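Gallery: the tape-cutting rig and the software behind it

Cookies help us remember your settings. Accept / Manage preferences

This page collects what we have from the contact-tool work at Allport, where the Nurkik planner was put in front of a job that looks dull and isn't easy: run a hand tool along a taped seam in a piece of cardboard. I was asked to write the notes because I was the person least impressed by the demo in January. I still am, a little, but the software has improved and I've tried to be fair to it.

A word on what the planner does. It takes a view from the wrist, guesses where the tip of the tool is and where the seam runs, and puts out a short stretch of motion. Then it looks again. Yanling Fang wrote the part that guesses the tip. Pascual Ocampo wrote the part that decides how hard to push, and has rewritten it more often than he would like.

The claim on the slide was a success rate of 63 per cent over 30 runs. I don't doubt the arithmetic. My trouble is with the word success, which at the time meant that the tool had finished somewhere near the end of the seam. Whether the tape had been opened along the way was not part of the score. Imogen Tunstall changed that, the number dropped, and we have all been more cheerful since.

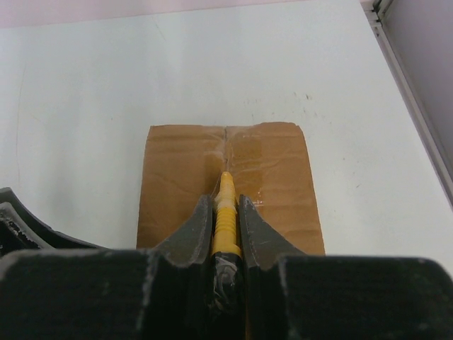 Yellow tip on the card, clear tape across the seam further up. The wrist view the planner gets is much like this one.

What strikes me about that view is how little there is to go on. Clear tape on brown card gives you shine and wrinkles, and the shine shifts whenever the arm does. The seam is thin. The fingers take up a good part of the view. A person would feel for the edge, but our planner has no sense of touch beyond what it can work out from the motor currents, and those are noisy at low speed.

Huiling Fu labelled nearly 3,000 frames by hand so that the tip finder could be checked against something. It does well on tips seen against the bare table. Against tape it wanders, and it wanders with great confidence, so the planner has no warning that it's being told nonsense. A confidence figure that stays high when the answer is wrong is worse than having none, and I'd like it taken off the operator screen until someone fixes it.

Another sore point is the grip. The planner treats the tool as if it were bolted to the fingers. If it twists a little in the grip, every later move carries the same error. Weidong Jiang has a patch that works out the tool angle afresh before each stroke. It costs time and the Stamura people grumbled about it, but I've read the logs from 21 runs with the patch on and they are the first I would show to a customer without a long talk beforehand.

Still open: what to do when the tip and the seam can't both be seen, and who decides that a run has failed. At present the software marks its own homework.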